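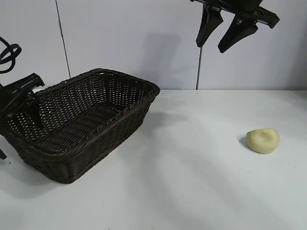

Print this page | E-mail this page

Where Does the Bread Go? A kitchen waste project from Stunside

Student project report, Cevport College
Submitted 1 May 2019

How I ended up doing bread

My first idea for this project was food waste in general, which my tutor crossed out with one line and wrote "too big" beside. Fair enough. So I went home and looked in our bin, and on top of everything else was half a loaf of sliced white, still in the bag, with green spots on the crusts. The week before it had been the heel ends. I grew up in a house where you got told off for leaving your crusts and here I was living in a share house that tossed out bread like it was junk mail. So, bread!

My question was pretty simple. How much bread do households in Stunside throw away over a month, why do they do it, and does changing where the bread is kept make any difference? I added that last bit because everybody I spoke to had a strong opinion on it and none of the opinions matched.

What I did

I put a notice up at the library and another one beside the checkouts at Okum, the supermarket on our main street, and got 20 households to say yes. Some were share houses like mine, some were families, and there were a few people living on their own. Each one got a diary sheet for February and I asked them to write down every time they bought bread, what kind, and every time any of it was thrown out. If they had kitchen scales they weighed it. If they didn't, I lent them a set, and I now know far too much about cheap kitchen scales (take out the batteries when you post them back, please).

I counted rolls, wraps, flat bread and crumpets as bread. I didn't count cake. Banana bread caused an argument by email and I decided it was cake.

For the first half of the month everybody kept their bread wherever they always did. For the second half I asked them to switch. Bench people went to the freezer or the cupboard, fridge people went to the bench, and so on. Two households flatly refused to take bread out of the fridge in that heat and I didn't push it. February was sticky and I could see their point.

At the end I did an interview with each household. I planned these to take 15 minutes and the longest one went for 45, mostly on the subject of toast.

What the diaries said

The worst household threw out 2,000 grams over the month, which is close to three ordinary loaves. The middle of the group sat at 900 grams. One person living alone threw out nothing at all, because she slices her loaf the day she buys it, freezes the lot and takes out what she wants. She was very cheerful about it and a bit smug, and I've since copied her.

Sliced sandwich loaves made up most of the waste by weight. I'd expected the fancy bread to be worse as it goes hard so fast, but people who paid bakery prices seemed to look after it. Several of my households shop at Pasichnyk, the little bakery near the station that does a dark rye, and rye hardly turned up in the bin column. One man told me he'd eat a Pasichnyk loaf with a hacksaw if he had to. Rolls were bad. They come in sixes, you want four for the barbecue, and the other two go to the back of the bench and get forgotten.

The reasons people wrote down were mostly mould, then stale, then "bought too much". A surprising number wrote "kids". I think that's really two reasons, the crusts off the sandwiches and the whole sandwiches that come home in the lunch box squashed under a drink bottle, and I should've had a separate column for each. Next time.

Where people keep it

I found bread in bread bins, on top of the fridge, in the microwave (ants), in the oven (also ants, and yes, somebody did once preheat it), in open baskets and in a cloth bag hanging off a door handle. The basket people liked having it out where they could see it. One woman said that once the bread goes into a cupboard it might as well have left the country. The bread bin people said an open basket dries everything out. Having read the diaries I'd say they both have a point - the bread in baskets did go stale sooner, but it got noticed and eaten sooner too. 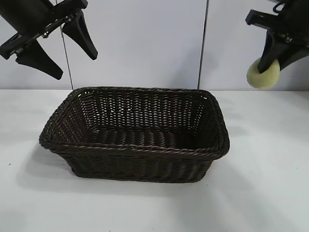 Dark brown woven basket with a braided rim.

The freezer was the clear winner for keeping waste down. Every household that moved to freezing for the second half of the month threw out less than in the first half. Half of them went straight back to their old ways in the first week of the next month, and when I asked why, I got the same answer over and over: no room. Share house freezers are full of peas and ice and somebody's vodka. I don't have a fix for that one.

The fridge was a funny case. It held off the mould well in the hot weather, but people complained the bread was dry and ended up toasting all of it. If you like toast, no worries. If you're making school lunches it's not much chop.

Things that went wrong

The diaries relied on people being truthful and I'm fairly sure a couple were filled in all at once on the last night, same pen, same handwriting slope the whole way down. I kept them in but marked them with a star in the appendix. Chooks were another problem. Three families feed their leftover bread to chooks and couldn't agree on whether that was waste. I ended up putting it in its own column, and I'd be happy to hear from anyone who has a better idea.

I also changed what I was studying by studying it. My own house threw out much less bread once there was a sheet on the fridge with our names on it! A longer project might get past that, as people would get bored and go back to normal.

And a month is short. I'd love to do the same thing in winter, when the bread lasts longer on the bench and everybody's eating soup.

What I'd suggest

Buy the half loaf if the shop has it. Okum sells half loaves of the white and the multigrain, though they're on the bottom shelf and most of my households had never spotted them. Freeze it sliced, in small bags if you can be bothered. Keep whatever you're eating now out where you'll see it. For the stale stuff, the two recipes people gave me most were bread and butter pudding and plain old breadcrumbs, and I've put both in the appendix along with the blank diary sheet, which anybody is welcome to copy for their own place.

Print this page | E-mail this page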